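The hallway I ignored for 11 years

I have painted my living room four times. I have moved the sofa to every wall it fits on, and one it doesn't. And in all that time my hallway stayed exactly as I found it – beige, dim and full of shoes.

Then last December I spent a weekend at a friend's place in Rellitton, and I couldn't get over her entryway. It's tiny! It's maybe the width of a bathtub, but she'd painted the walls and ceiling a deep olive green and hung one big warm lamp down low, and walking in felt like getting a hug. I went home and measured mine that same night (40 inches wide, if you're wondering, with a radiator stealing a chunk of that).

I'd always heard that narrow spaces have to be white. Mine gets no daylight at all, so white just turned gray in there.

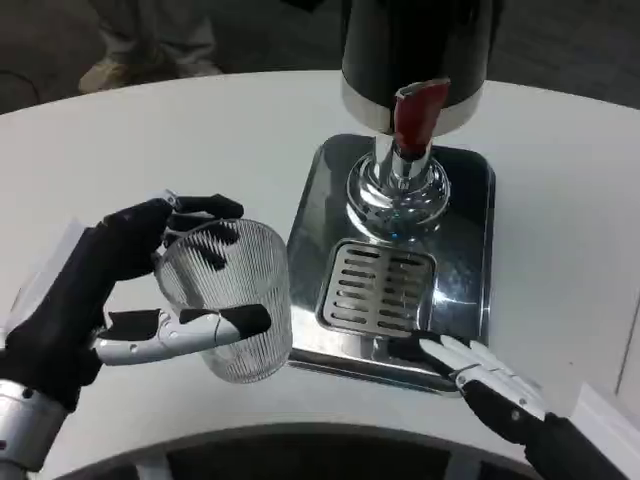
So I went dark too. I picked a brick color from Pusano called Oddsson Red, which looked like ketchup on the sample card and gorgeous on the wall. Two coats, plus a third around the door frame where the old beige kept peeking through. The ceiling got the same treatment, and my neck was sore for days.

Storage was the harder part. The bench I loved at Praraten cost nearly $900 and was 15 inches deep, so you'd have had to walk past it sideways. I bought a slim wall shelf and a row of pegs instead, and the shoes moved into the bedroom closet, where they're annoying me in a whole new way.

I still need a rug. I've returned two already – one curled up at the corners, the other stopped the front door from opening – and a striped one is on its way.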